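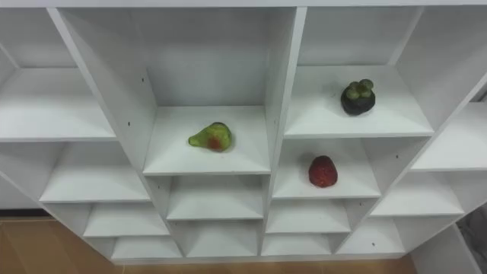

Keeping fruit on open shelves

In our house the fruit is eaten when it is seen. When I put it in the drawer at the bottom of the refrigerator, I find it again in a sad condition. So for several years now I keep most of our fruit outside, on open shelves, and I have learned some things, partly from my mother-in-law Souad Kamel and partly from throwing away a lot of pears.

Choosing the place

The wall should be an inside wall. We had our first shelves on the kitchen wall which gets the sun from four in the afternoon, and in August the bananas were brown before we could eat half of them. Now the shelves stand in the hall, on the other side of the same wall, and the fruit lasts much longer. If you have only the kitchen, keep away from the stove, the back of the refrigerator and the dishwasher.

The shelf I use most has its board at 39 inches from the floor. An adult can look into it without bending, and the children can reach. The low compartments are for onions and potatoes, but not in the same compartment. Souad always told me this and I did not believe her until I had a bag of potatoes with long white sprouts.

Air is important too. Do not push the fruit to the back wall. And please take off the plastic bag from the store, even if you plan to eat everything tomorrow.
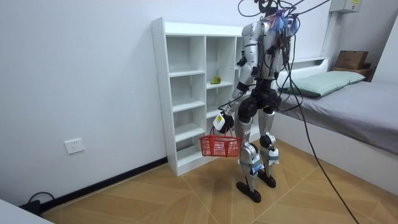
White open shelves on a plain wall.

Cleaning the shelves

White shelves show everything, and I consider this a good thing. A drop of juice on a brown board can stay a month and you know it only from the small flies.

For the weekly cleaning I use a cloth, warm water and a little dish soap. Squeeze the cloth well. The water must not stand on the board, especially at the joints and in the screw holes, where many boards can drink it and swell. Then dry with a second cloth. I know people who leave out the drying, and their shelves have wavy edges.

For a sticky ring, put a wet cloth over it, go and drink your tea, and come back. It will wipe off. Do not scrape with a knife! I did that once on a Foner cabinet and the scratch is still there, with a plant standing on it.

For stains from berries or beets I mix baking soda with water until it is like toothpaste. Rub softly with one finger in the cloth and rinse two times. Try it first in a corner that is not seen. I have also tried the Avedico cream cleaner that my neighbor Usha Nambiar likes, and it worked well for her, but the smell was too strong for me near food.

Some people put paper on the shelves. I have stopped with this. The paper gets damp under a soft fruit and the mold begins there, on the side that you don't see. If you want something under the fruit, take a thin cotton napkin and wash it together with the towels.

Which fruit can live together

Apples, bananas and ripe pears give off a gas that makes other fruit ripen faster. You can use this or you can suffer from it. If your avocados are hard like stones, put them beside a banana in a paper bag. If your kiwis are already good, keep them away from the apples.

- Apples: a compartment for themselves. Check them often and take out any with a soft spot.
- Pears: buy them hard. Lay them on the shelf, not touching, and press gently near the stem. When the neck gives a little, it is the day to eat it. When the belly is soft, you are late.
- Peaches and plums: on the shelf until they smell, then into the refrigerator and eat them soon.
- Lemons and oranges: some days outside are fine. For longer I prefer the refrigerator.
- Tomatoes: outside, with the stem side down. My sister does it with the stem side up and we have discussed this many times.
- Berries and grapes: never on the shelf. They go into the refrigerator, unwashed, in a box with a paper towel.
- Melon: on the shelf when it is whole. After you cut it, cover it and keep it cold.

I wash the fruit only before we eat it. When it is washed and put away wet, it spoils earlier.
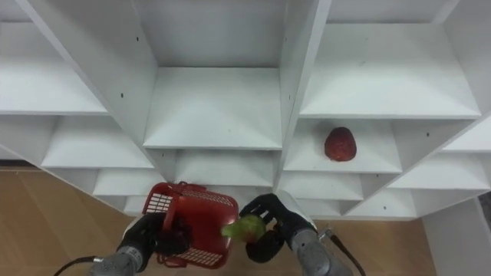
A red fruit on one of the shelves, and a red plastic basket for collecting.

Baskets and bowls

A deep bowl of fruit is beautiful on the table, but the fruit at the bottom carries all the others. Use the bowl for guests, and for what you will eat today and tomorrow. For the rest, one layer is better.

For carrying I like a plastic basket with holes. You can rinse it in the sink and it has no corners where the crumbs stay. Wicker is nicer to look at - I have one from Geltia which I got as a present - but it catches on the skin of peaches, and when a plum bursts inside you will need an old toothbrush and a lot of patience. If you have a wicker basket, put a towel in it.

I go through the shelves in the evening, after the dishes. What is very ripe goes to the front or into the basket, and the basket stands on the kitchen table in the morning. My daughter Ghizlane takes from it for school without asking, so I don't need to say "eat a fruit" every day.

When you buy new fruit, put it behind the old. In a store they do this always, and at home we forget it because we are tired when we come in with the bags. I unpack the milk and the frozen things first, then I sit down a moment, and only then the fruit.

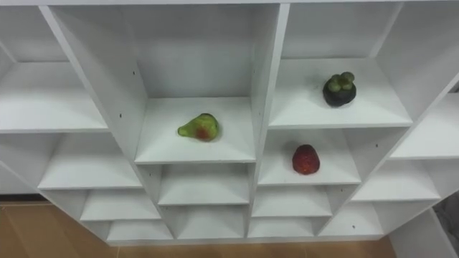

A word about small flies, because they come to every house in summer. First find what they are eating. Very often it is not the fruit on the shelf but an onion that rolled behind something, or the drain of the sink, or an empty juice bottle in the recycling. When this is removed, put a small glass with some vinegar and one drop of dish soap near the shelf overnight. Change it every day until no more flies come. The glass alone, without finding the onion, will not help you much.

What to do with fruit that is too ripe

Bananas: peel them before you freeze them. I write this for my younger self, who froze them in the skin and then stood with a frozen black banana and a knife.

Apples and pears with bad spots: cut the soft bruises away generously and cook the rest with a spoon of water and a piece of cinnamon. If there is mold on a soft pear, I throw away the whole one. The cooked fruit is good for yogurt, and it can be frozen too.

Plums: for 1000 grams of cleaned plums I take 400 grams of sugar and the juice of one lemon. Leave them together in the pot for the night, in the refrigerator if your kitchen is warm. In the morning cook slowly and stir often, until a drop on a cold plate does not run. This has less sugar than the usual jam, so keep it in the refrigerator and make small jars. My friend Loubna Ouazzani puts in a little ground ginger at the end, and I now do the same.

Lemons that are getting hard: roll them on the table with your hand, press out the juice and freeze it in an ice tray. The half shells can clean the faucet. Rub, wait a short time, rinse very well. Not on marble or other natural stone.

Siham asked me if I also keep bread on the open shelves. No, the bread is in a Tahiri tin with a lid, in the kitchen, with a clean cloth around it. I wash the cloth when I wash the fruit napkins, and the tin gets wiped out before a new bread goes in.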